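Print this page
E-mail this to a friend

How to judge whether a robot can tidy your bathroom shelf

Every few months someone sends me a clip of a machine putting things away and asks whether they can stop doing it themselves. My answer has been no for as long as I've been asked. What follows is the method I use to reach it, so that you can test the next clip on your own.

Step 1. Do the chore yourself first, with a clock

Tip out a bathroom shelf on to the kitchen table: tubes, a roll-on, a packet or two, whatever rolls under the radiator. Now put it all into a divided tub, using one hand if you want to be fair to the machine. I took 28 seconds and I wasn't hurrying. Write your time down. You will want it when a maker tells you its robot is "approaching human speed".

Step 2. Look at what is on the table

A demonstration with identical wooden blocks tells you next to nothing. You want things of different shapes lying at different angles, some close enough together that picking up one may shove its neighbour. Tubes are good because they can roll, and flat packets are good because there is so little to get hold of.

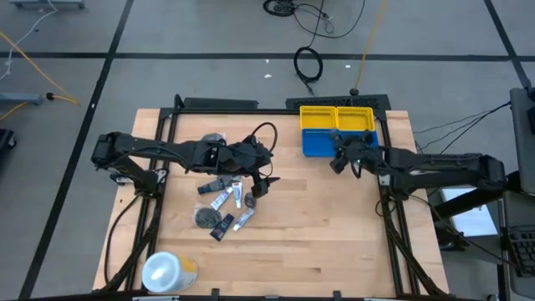

Two arms are common now, and the sales pages make a lot of them. Ask what the second one is for. If one arm fetches and the other holds the tub steady, that is a real use. If they take turns because neither can reach the whole table, you are paying twice for one arm's work. The Gezer sales sheet I was sent in August talks about "two-handed skill" and never shows both hands on the same object.

Step 3. Find the cut

Watch the whole clip without sound and look for the moment where the view changes. Then ask for the uncut version. Ollosano sent me theirs within a day, to their credit, and it was far duller than the short one, with a long stretch in which a tube of hand cream was picked up and dropped, over and over.

Step 4. Ask who is driving

Plenty of arms are worked by a person out of view. There is nothing wrong with that as a way of teaching a machine, but it says little about what it can do alone. Ask in plain words: was anyone steering? A page of talk about "shared control" means yes.

Step 5. Ask for the awkward items

Tall things with a rounded top are worth asking about by name. Fingers that close too high slip off the dome, and a knock near the top sends the thing over and possibly into everything else. Soft wrappers are the other one. They crumple when squeezed and never have the same shape twice.
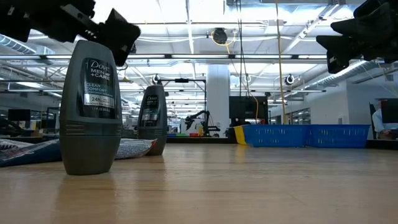

Birsen Tekin, who runs the packing bench at Boletti, gave me the best question of the lot: what happens when it goes wrong and you are in another room? A person who knocks over a bottle stands it up again. Some machines carry on as if the bottle were still standing, which on a shop floor means a short box and a cross customer.

Step 6. Do the sums

Grudside quoted a success rate of 985 picks in 1,000. That sounds fine until you work it through. At 2,000 picks a day you would have 30 misses, each needing somebody to walk over. At home the numbers are smaller, but so is the chore, and you still have to clear the floor and find somewhere to keep the thing.

Where that leaves the shelf

I'd let a good one sort boxed goods on a bench with a person nearby. For the bathroom I would wait. If you have an uncut clip that passes all six steps, send it in and I'll go through it with the clock running.

Print this page
E-mail this to a friend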